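Workshop Tips: Teaching Two Arms to Rack Thin Sheets

Tip 1. Slow the last stretch
Skuveck, our sheet-racking study, got better when we cut speed for the final 3 inches.

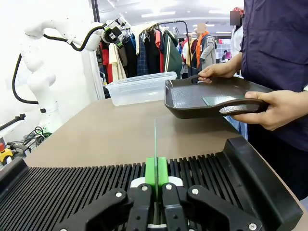
Thin sheets forgive very little, much like good china. Grip them upright, as with the green one over the ribbed platform, and let the policy fuss.

Tip 2. Show it both hands
Demos using 2 arms beat solo ones in 8 of 14 trials. We've bragged about less. 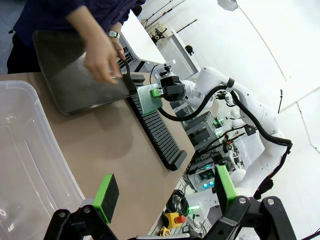 Tip 3. Label your failures
Do it before lunch.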